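Picking up a mug that has tipped over: notes from the gripper tests

Most of the tips on this page come from people's kitchens. This batch comes from a research project. Agnes Mowat runs a small group at Mosthorpe that studies how a two-fingered robot hand should pick up ordinary kitchen things, and she let us go through the results and pull out the parts that are useful to anyone setting up a kitchen arm at home or in a workshop. The work is all done in simulation, so no crockery was broken.

The question was narrow. A mug standing upright is easy for a gripper. A mug on its side is not. It rolls, the handle gets in the way, and the widest part of the body is often wider than the fingers can open. The group wanted to know which grasp to try first, and how much it matters where the fingers go before they close.

They ran 400 trials. In each one the mug was laid on its side on a counter at a different angle, and the arm had one attempt to lift it and hold it. A trial counted as a success only if the mug was still held after the arm had stopped moving. The two methods got the same number of trials each.

Method one: fingers on the outside

The fingers go down on either side of the body and close. This is what most people would do by hand, and it is what the planner picked when left alone. It works when the mug is narrow and the handle is pointing straight up or lying flat well away from the fingers. It fails when a finger lands on the handle. The mug then turns as the fingers close and rolls out toward the open side.

Of all the failures the group logged for this method, the handle was the most common cause. The second was opening width. If the body of the mug nearly fills the gripper, any small error in position puts a fingertip on top of the mug, and it gets pushed along the counter.

Method two: one finger in, one finger out

One finger goes through the mouth of the mug and the other stays outside. When they close, they pinch the wall. The wall is thin, so opening width stops being a problem, and the mug can be any diameter as long as a finger fits inside. The method needs a better approach, though. The arm has to come in from the rim end, roughly in line with the mug, and the inside finger has to clear the rim on the way in.

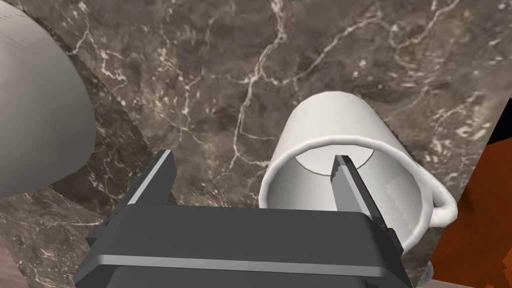
One finger inside the mouth of the mug, the other still out in the open beside it. Simulated view.

With the fingers spread like this, the distance between the outside finger and the wall matters less than you would think. The group tried starting with the fingers close together and starting with them wide apart, and wide was better. A narrow start meant that a small sideways error put the outside finger into the rim.

Method two failed in 6 trials where the inside finger went too deep and pressed against the bottom of the mug before closing. The mug slid away from the arm. The fix was to stop the finger short of the bottom and close there. After that change the group saw no more failures of that kind in the repeat runs.

What to take from it

If you are programming an arm for your own kitchen or bench, these are the settings and habits the group now uses.

Find the rim first. Most vision setups look for the middle of the object and aim at that. For a mug on its side, the middle is the worst place to aim. Look for the round opening and plan from there.

Check the handle before choosing. If the handle is up, try the outside grasp. If it sticks out to one side, go in through the mouth. The group wrote this as a simple rule and it did as well as the more complicated planner they had been using, which was named Zaltberg and took much longer to run.

Open wide, then come in slowly. The last part of the approach is where things go wrong. Slow it down to half speed.

Put the rough side of the finger where it will touch the wall. Smooth fingers let a glazed mug turn in the grip. If your fingers came smooth, a strip of thin rubber will do for light things.

Lift straight up for the first 2 inches before turning. A mug held by the wall at one end is heavy at the other end, and it will sag. Turning it early makes the sag worse. The group measured this with three mug models, and the heaviest one (the Castaño, which is a thick-walled shape from their object set) was dropped more than the others put together.

Clear the counter near the rim end. The arm needs a clean path in. A pot standing behind the mug does no harm – one standing in front of the opening rules out method two completely.

Where it falls short

Simulated mugs are empty and dry. A real one with a spoonful of cold coffee in it will behave differently when it comes up off the counter, and the group has not tested that. Friction is also a guess. They used one value for glazed ceramic on polished stone and kept it for every run. Agnes Mowat said the next set will change the friction from trial to trial, to see whether method two still holds up on a slicker surface.

The other gap is glass. Finding the rim depends on seeing it, and a clear tumbler gives the camera very little to work with. For now they use the outside grasp for anything transparent.

A second set of 115 trials is planned on a real arm in the Andham workshop, starting in December. It will use the same mug shapes and the same rule for the handle. Bowls come after that.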